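How to record and put out a podcast episode about old games

Posted 14 Jun 2022 by Ovidiu Ardeleanu
Filed under: Guides, Audio

A few people have written in to ask how an episode of Drarkedby gets made, so I have typed up the steps I follow. Everything below assumes two to four people talking over the internet, one of them doing the editing, and no budget to speak of. If you all sit in one room you can skip the parts about syncing.

Before you start

You will need:
A USB or XLR microphone for each person
Closed-back headphones for each person
A voice chat program everybody already uses
Audacity or any other multitrack editor
Somewhere to host the finished file

Step 1: Pick a topic you can finish

Choose a single game, or a single series with no more than three entries. We tried to do racing games in one sitting and ended with over 400 lines of notes and no episode. A topic like "the first two hours of one role-playing game" gives each person time to play the thing again and still leaves room for side talk.

Step 2: Write a rundown

Keep it to one page. Ours has an opening, four talking points, a break, listener mail and a closing. Put one person's name next to each talking point. That person starts the conversation and also decides when to move on. Do not write out full sentences, or you will end up reading them.

Step 3: Record game audio ahead of time

If you want clips, capture them a day or two before. Play from the original hardware or a legal re-release and record the line out at 48 kHz. Name each file with the game and the place it came from, such as "title screen" or "second boss." Keep clips under 22 seconds. Anything longer and listeners start wondering whether the hosts have left.

Step 4: Set up the recording computer

Close the browser, turn off notifications and check free disk space. An uncompressed mono track runs to several hundred megabytes per hour, and long sessions add up. Set the power plan so the machine does not sleep. If you use an old desktop for this, as I do, keep it under the desk or behind something soft so the fans stay out of the microphone.
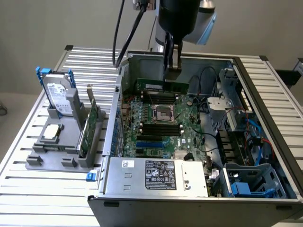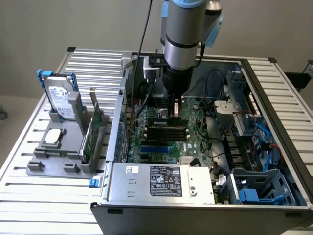
Two views of an open desktop case with the motherboard showing.

Set your input level so normal speech peaks near -12 dB. Have everyone laugh once, loudly, while you watch the meter. Laughing is where most tracks clip.

Step 5: Record each person locally

Every host records their own microphone on their own computer. The person editing also records the whole call as a backup. Once everyone is rolling, count down from three and clap together. You will use the clap later to line up the tracks. Leave ten seconds of silence after it for noise reduction.

Record for 90 minutes at most. We plan to cut that down to an hour.

Step 6: Line up and clean the tracks

Import all the tracks and drag them until the claps match. Check again near the end of the recording – some interfaces drift by half a second or so over a long call. If one has drifted, split the track at a quiet spot and nudge the second half.

Run light noise reduction using the silent section as the profile. Then cut coughs, long pauses and any stretch where two people lose the thread. Leave some of the "ums" in. Taking out every one makes people sound strange.

Step 7: Add music and clips

Put the theme under the first few words and fade it over four seconds. Game clips should sit a little quieter than the voices. Our theme was written by a friend who records as Ongart, and we have it in writing that we can use it. Get the same for yours.

Step 8: Export and upload

Export a mono MP3 at 96 kbps, or stereo at 128 if the music matters to you. Aim for -16 LUFS in stereo or -19 in mono. Fill in the title, episode number and artwork tags before you upload.

Write show notes with the games you covered, the year and system for each, and time stamps. Save the project folder to a second drive. The unedited tracks for our Lultbridge episode are gone for good – I had one copy and wrote over it.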